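The week the gripper learned to shed

I do paid piecework from my dining table. The work is picking things up. Vurance sends out a hand-held gripper, you squeeze it, a camera on top watches what the fingers do, and somewhere in a building I have never visited a robot arm is taught to do the same. The current batch is called Nedgate and it wants 1000 good clips of bathroom objects being lifted and set down on a plain background. I have a soap dish. I have a white table. I felt qualified.

For the first 600 clips everything went well enough that I got cocky and started listening to radio dramas. Then the rejections began. The upload page gives you a green tick or a red box, and the red box gives you one word. Mine was "slip." I hadn't dropped anything! The dish went up, the dish went down, nothing broke, the butler did it.

So I did what any professional would do and blamed the software. I restarted the recorder. I restarted my laptop. I redid the calibration, where you open and close the fingers ten times while feeling like a lobster. Another evening's work, another column of red boxes, same word.

It was clip 900 before I thought to watch my own footage at quarter speed. The dish was going up, yes, but it was also sliding down through the pads a hair at a time, like a man trying to leave a party politely. The software had been right all along and I owe it an apology, which I will not be making.

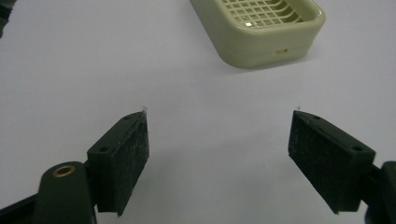 The cause was lint. The pads have a grippy surface, and grippy surfaces don't discriminate. I had been parking the thing between sessions on a folded bath towel, out of what I thought was kindness. Every rest on the towel put a little more fuzz on the pads, and every bit of fuzz was a bit of pad that no longer touched the dish. Soap dishes are smooth and have round corners to begin with. Mine had been looking for an excuse.

The manual covers this on page 40, under "Routine care," in a paragraph I had skipped on the grounds that it was routine. You are meant to clean the pads with tape before each session. Parcel tape took off a fair amount and left its own glue behind, so now the pads were clean in places and sticky in others. The first test after that, the dish came up beautifully and then declined to be put down. I opened the fingers and it hung off the left one for a second, then let go over the edge of the table. It landed on my foot. I'm counting that as the injury of the project.

A lint roller works better. Soreo makes one with weak glue, meant for felt hats, and three passes per pad is plenty. Do the tips separately, as that's where the threads hang on. And take your finger off the trigger while you do it – the return spring on this model is stronger than it looks, and it will close on a knuckle with real enthusiasm. There is a lock tab for this. It is also on page 40.

I now run an empty check before every session too, with the fingers fully open over bare table, and I look at that clip before I record anything else. It's dull footage and I have become fond of it.

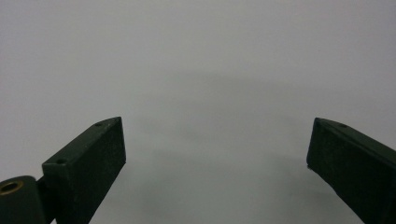
Fingers open, nothing between them.

Vurance support replied to my ticket in January, after I'd already sorted it out, and suggested I try cleaning the pads. They also said the slip clips needn't be redone, as failures go into a separate pile called Poon and somebody there wants them. I asked whether Poon pays the same rate. The ticket has been marked resolved.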